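Chapter 3
Holding the Blade

Before you start: finish the base bolting from Chapter 2. If the arm rocks when you push the wrist by hand, go back. Nothing here works on a loose base.

What you'll do in this chapter
Clamp a kitchen knife in a two-finger gripper
Teach the tool point for a blade
Run a straight down-and-up cut on something soft
Log the cuts and find out what's off

Most home builds start with picking up blocks. Fine, but blocks forgive you. A knife doesn't. A few degrees of tilt in the grip and the edge lands on one corner, the slice hangs on by a strip of peel, and you get to start over. So – knives early. You learn more per hour.

The bench used through this chapter is the one Adaeze Okeke and Modupe Bashir put together at the Flustby shared workshop. Their first write-up is dated April 15, 2019 and a good part of it is complaints about the grip. Worth reading anyway. The settings below are from their second try, in October, after the jaws got reworked.

3.1 Which knife
Anything with a flat blade and a bit of height to it. Cheap is fine. Grip the blade, leave the handle free. Sounds backwards, but the handle is round and round things roll in flat jaws. Okeke lost a whole evening to this. Wipe the steel first, oil on the blade will ruin the grip and you'll blame the code.

Keep your fingers out of the cutting line. Arm stopped and stop button pressed before any hand goes near the board. Every time, also when you're in a hurry. Cut glove does not change this rule.

3.2 Tool point
The controller thinks the tool ends at the jaws. Wrong, now it ends at the edge of the blade. Measure from the jaw face to the edge, type it in, save it under a new name. Don't overwrite the old one (you will want it back in Chapter 5). Then jog down slow until the edge just meets the board and write down the height. Do it at three spots, boards are never flat. Use the middle reading for now.

3.3 The cut
Straight down, short pause, straight up. No sawing yet. Cucumber is a good first food – firm skin, soft inside, and it shows a bad angle right away. Cut it into short lengths beforehand so it dosen't roll. Set the force limit low and raise it in small steps. If the arm faults on contact your limit is too low or the board height is off, check the height first.

3.4 Logging
Okeke and Bashir logged 224 cuts in the October run. Of those, 99 went into the notebook as "hanging," meaning the pieces still held together by peel. Nearly all from before they reset the tool point. Keep a log like that. Paper is fine. Cut number, height, force limit, result – four columns, done. Exercise 3.2 needs it.

One more thing on layout. Put the keyboard where you can reach it without leaning over the arm, and keep cables outside the path of the wrist. Look at you're own bench with that in mind before powering up.
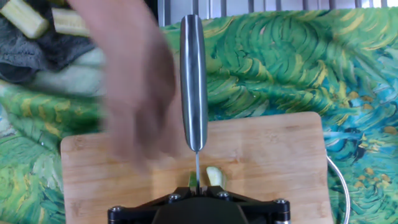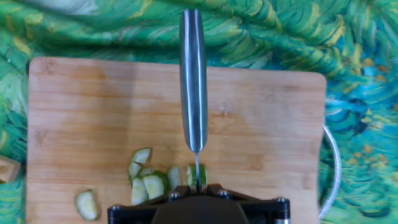
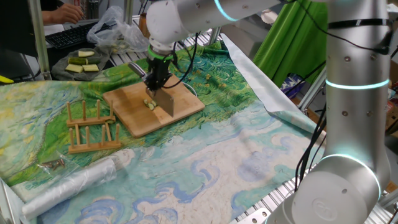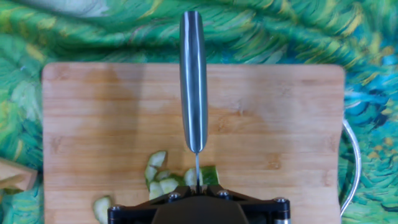

Fig. 3.1 Knife, board and cucumber on the workshop bench. Third picture: the bench with the arm. The others: close views from the gripper end.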